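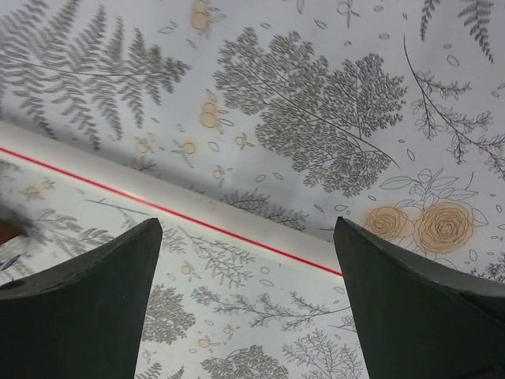
Fig. 4. Surface with gray plant print and small orange-yellow flowers. See the note after step 3.

4. Placing the machine and first threading

This section is for the Mirani 935 sewing machine, with foot pedal. Please read the full section one time before you begin, and then go back to step 1. If you have the older machine without the thread cutter, leave out step 14.

Text revised 2023-03-20 by Agnes Cowie and Edem Tetteh.

CAUTION: The plug must be out of the wall socket during steps 1 to 12. The needle can move when the pedal is pressed, also when the light is off.

Placing the machine

1. Choose a table which does not move when you push on it with both hands. A folding table is possible, but lock the legs first.

2. Lift the machine from the box by the handle on top. Do not lift it by the needle area or by the hand wheel.

3. Put the machine down with 20 cm of free space at the left side, so that the fabric can leave the machine without being stopped. The hand wheel must be at your right.

Note: Pins and needles are difficult to find on a surface with a busy print. If your table or table cover has a print, lay a piece of plain light fabric where you will work. Keep the pins in the pin box when you do not use them.

4. Check that all four rubber feet touch the table. If one foot is in the air, turn it to the left until it comes down. A machine that stands on three feet will make a loud noise at high speed, and many owners believe then that the motor is broken.

5. Put the pedal on the floor. The cable goes behind the table, not over the front edge. On a smooth floor, put the Skukel mat under the pedal. The mat is in the small bag together with the screwdriver.

Winding the bobbin

6. Put the spool of thread on the spool pin and close it with the cap. The cap should be a little larger than the end of the spool. With a cap that is too small, the thread catches on the edge of the spool and breaks.

7. Take the thread through the guide marked A and one time around the small metal disc.

8. Pass the end of the thread through the hole of the empty bobbin, from inside to outside. Put the bobbin on the winder and push the winder to the right until you hear a click. Leave it there for now. The winding itself is done in step 13, when the power is connected.

Only use bobbins of the type that came with the machine. Bobbins from the Kirkik machines look the same but they are higher, and they will scratch the bobbin case.

Putting in the needle

9. Turn the hand wheel toward you until the needle bar is in its highest position. Always turn the wheel toward you. If you turn it away from you, the threads can make a knot under the plate.

10. Lower the presser foot. Cover the opening of the plate with a small piece of paper, so a needle that falls will not go inside.

11. Loosen the needle screw with one half turn. Push the new needle up with the flat side to the back, as far as it goes.

12. Tighten the screw with the screwdriver. Fingers alone are not enough. Take away the paper and raise the presser foot.

CAUTION: Do not throw old needles loose in the trash. Put them in an empty pill bottle or a small can with a lid.

First start

13. Connect the plug and switch on the power. Hold the end of the bobbin thread and press the pedal gently. Let go after a few turns, cut the short end, and continue until the bobbin is full. The winder stops by itself. Push it back to the left, or the machine will not sew.

14. Place the bobbin in the case so that the thread leaves it to the left. Press the button with the scissors one time to test the thread cutter. You should hear a short sound from below the plate.

15. Thread the upper part as it is shown by the numbers on the machine body. Sew a test line on two layers of cotton, with the stitch length on the middle setting.

If the test line is not good

Loops on the lower side: the upper thread is not between the tension discs. Raise the presser foot and thread again from the beginning.

Loops on the upper side: the bobbin is in the wrong direction. Repeat step 14.

Skipped stitches: the needle is not fully up, or it is bent. Repeat steps 9 to 12 with the plug out.

The machine runs but the fabric does not move: the feed teeth are down. The lever is behind the free arm, and it is easy to touch it by accident during unpacking.

For other problems, go to section 9 or write to the Vulport service desk. Please give the serial number, which is found under the machine, close to the cable.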